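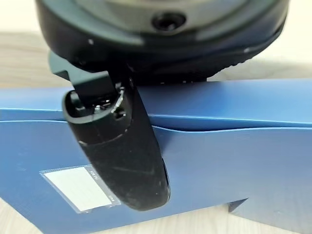 A blue cardboard box, seen from close up.

I have moved four times, and every time I bought boxes in one color. The first three times it was brown. The last time it was blue, and I think anyone who is about to pack up a home should pay a little extra for colored cardboard.

A brown box says nothing. You write KITCHEN on the lid, then you stack another box on it, and the word is gone. With color you can see from the doorway what goes where. Blue was kitchen in our move, and whatever was blue stayed by the stove until it was unpacked. Tín Lương helped us carry, and he only asked me where to put something once.

People say the color is a waste of money. My neighbor Parveen Magsi moved to Nitavgate with boxes from behind a grocery store, all free, all different sizes. I helped her load. Nothing stacked straight, and two of the bottoms gave out on the stairs. She still says she would do it the same way again. I think she is wrong, but she did save the money, and she had more patience than I did.

My second complaint is about size. Most people buy boxes that are too big. A large box invites you to fill it, and a large box full of plates is something two adults have to argue about. Buy small ones for anything heavy. Save the large ones for bedding and coats.

Then there is the question of what to do with them afterward. I kept seven, flat, behind the wardrobe. My husband wanted all of them gone by the end of August. I have used five since then, for winter shoes, for a lamp we mailed to his sister, and for the papers I keep meaning to sort. A good box holds up for years if you cut the tape with a knife and don't rip it.

The papers are still in theirs. I plan to get to them before the next move.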